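Pikedix 손목 카메라 키트 사용기 (머그 걸이 작업, 데모 수집용)

2018년 4월 8일 / 급하게 씀, 나중에 고칠수도
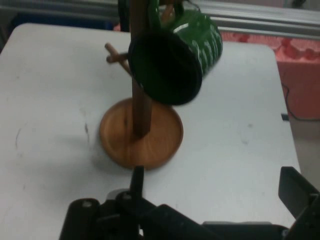
1. 뭘 하려고 샀나
나무 머그 걸이에 컵 거는 동작 학습시키려고. 목표는 데모 200개. 기존에 쓰던 Aletti 고정 카메라는 팔이 앞을 가리면 끝이라 손목 쪽 시점이 필요했음. 키트 구성은 카메라, 브래킷, 케이블, 녹화 프로그램. 그리퍼는 별도.

2. 설치
브래킷 나사 조이는 건 금방. 설명서는 별로. 그림이 너무 작고 케이블 방향 설명이 없음. 캘리브레이션에서 한참 막혔는데 Joelle Rawashdeh가 옆에서 보고 좌표축 하나 뒤집힌 걸 찾아줌. 그 뒤로는 문제 없었음.

3. 화면
손가락과 받침이 같이 잡히는 게 제일 마음에 듬. 나무 받침 테두리까지 거리 맞추기 편함. 단점은 위쪽. 가까이 가면 기둥 꼭대기가 화면 밖으로 나가버림. 컵도 기둥을 가림. 진녹색 유약 컵은 위쪽에 하얗게 반사가 생기고 안쪽은 거의 까맣게 나옴. 노출 수동 조절 되긴 하는데 메뉴가 너무 깊숙히 있음. 흰 상판에 그림자 지는 것도 신경 쓰임. 조명 위치 바꿔가며 찍는 걸 추천. 한 조건으로만 모으면 모델이 그림자를 외움.

4. 녹화 프로그램
페달로 시작/종료. 편함. 실패한 데모에 바로 태그 달 수 있는 것도 좋음. 근데 파일 이름이 시각으로만 저장됨, 작업 이름 넣는 칸 좀... 첫날 57개 모았고 그중 4개는 관절 값이랑 영상 시간이 안 맞아서 버림. 재부팅하면 맞음. 원인 모름. Stimham 쪽에 문의 넣었더니 5월 업데이트 기다리라고.

5. 데모 모을 때 메모
- 컵 시작 각도 매번 바꿀 것. 손잡이 방향도
- 걸이 돌려놓기. 나무 핀 방향이 늘 같으면 의미 없음
- 걸고 나서 손 빼는 구간까지 녹화. 너무 빨리 끊으면 정책이 컵을 안 놓음
- 머뭇거린 데모는 Nadine Bataineh 기준으로는 버리는 게 맞다는데 나는 일부 남김. 다시 맞추는 동작도 배우면 좋을 것 같아서

6. 결론 비슷한 거
좁은 데 끼우고 거는 작업이면 살 만함. Khoury 것도 잠깐 빌려 써봤는데 화질은 거기가 낫고 지연은 Pikedix가 적음. 전체 배치를 봐야 하는 작업이면 이거 하나로는 부족, 고정 카메라 같이 써야 됨. 별 4개. 하나 뺀 건 시간 동기화 때문. 200개 다 채우면 학습 결과 추가하겠음.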